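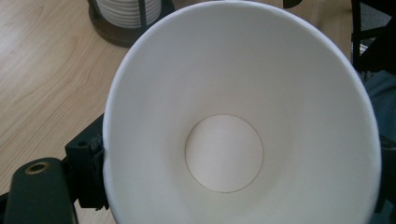
Savvas Deligiannis wrote:

> The cups we get now are seamed at the base the same as the old ones, so I don't see why we'd change the storage. I stack them mouth down on the open shelf over the urn and take from the top. Two sleeves went soft at the rim in August. Is that the paper or is it the steam? Also, does anyone know whether the lining on the Inska cups goes all the way up to the rolled rim, or stops short of it?
>
> Savvas

Savvas,

Steam, most likely. The lining on a paper cup covers the inside wall and the top face of the base disc. The outside of the wall is bare paper on a single-wall cup, and so is the cut edge tucked inside the rolled rim. Moisture gets in at those two places. A shelf over the urn puts the rim of the bottom cup in each stack directly in the path of it.

On your second question, I slit one of the Inska cups down the side and unrolled the rim. The lining runs the full height of the wall and into the curl. I can't speak for the Prellora ones, as we finished our last carton before I thought to check.

The base seam is worth a look before a sleeve goes out. Hold the cup under a light and look straight down into it. The line where the disc meets the wall should be a closed circle of even width. If it thickens on one side, the disc has gone in crooked, and I would fill that cup with cold water and stand it on a dry paper towel for 10 minutes. A brownish colour in the line doesn't worry me. On the ones I cut open it was only the raw edge of the board showing.

Storage here, for what it's worth:

Sleeves stay closed until needed and lie flat in the carton. One open sleeve at a time, in the tube dispenser on the wall opposite the urn. Cartons go on the second shelf, off the concrete. Loose cups left at the end of the night go back in the dispenser if they haven't been handled, otherwise they get used for paint water.

We opened the season with 1878 cups and were down to 764 at the last stock check. I reorder at 300, which leaves enough for one full hall evening and a bit over. Ridwan Majimbun has the order sheet if you want to go in with us on the next one – Hoekstra will split a delivery between two addresses, but both have to be on the sheet when it goes in.

Lids are a separate problem. The Brulix lids sit properly on the Inska rim and pop off the Prellora one, so please don't mix the two in the same cupboard.

Tineke Dierckx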